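Surora Storage Set: User Guide
Section 3. Packing the Set into Its Box

This section covers packing soft and rigid items together in one open carton for storage or return. Read section 2 (Sorting) first. Clear the table and set the box down with its flaps or lid open before you start.
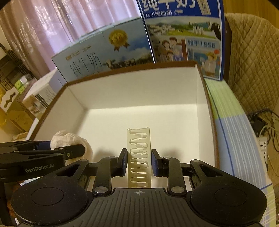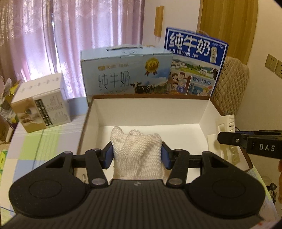 Reading time: 3 minutes

3.1 Before you start

The carton is white inside with a brown edge along the top of the walls. Use it upright, on a flat surface. A cloth may be left on the table under the carton, provided it is smooth and does not slide.

You will need:
- the carton
- the knitted cloth
- the slotted plastic parts
- the packing slip (Irov order code)

3.2 Packing order

1. Check that the floor of the carton is clean and free of grit.
2. Pick up the knitted cloth near its middle and let the edges hang.
3. Lower the cloth into one end of the carton and release it close to the floor. It does not need to be folded.
4. Pick up each narrow plastic part by its two long sides. Keep it upright until it is inside the walls.
5. Lay the part flat next to the cloth. Slots may face either way.
6. Place wider plastic pieces last, along the wall opposite the cloth.
7. Press down lightly on the cloth. If it rises above the rim, take it out and repeat step 3.
8. Put the packing slip on top and close the carton.

CAUTION: Do not bend or twist the slotted parts. The narrow bridges between the slots can crack.

CAUTION: Do not close the carton while a plastic piece is resting over a wall. Move it fully inside first.

Note: Knitted cloth can catch on slots and teeth. Keep a gap between the two until all parts are lying flat.

3.3 Storage

Keep the packed carton dry and out of direct sunlight. Do not stack more than 4 cartons. Maximum load on the top carton is 3 kg. For storage longer than 28 days, open the carton once and refold the cloth loosely to prevent set creases.

Food and drink cartons, including milk, may share the table during packing but must not be stored in the same box.

3.4 Missing or damaged parts

Quote the Irov order code from the packing slip when you order replacements. Slotted parts are supplied singly or in bags of 50 under the Kováčik parts list. Cloths are supplied singly.

Continue with section 4, Labeling.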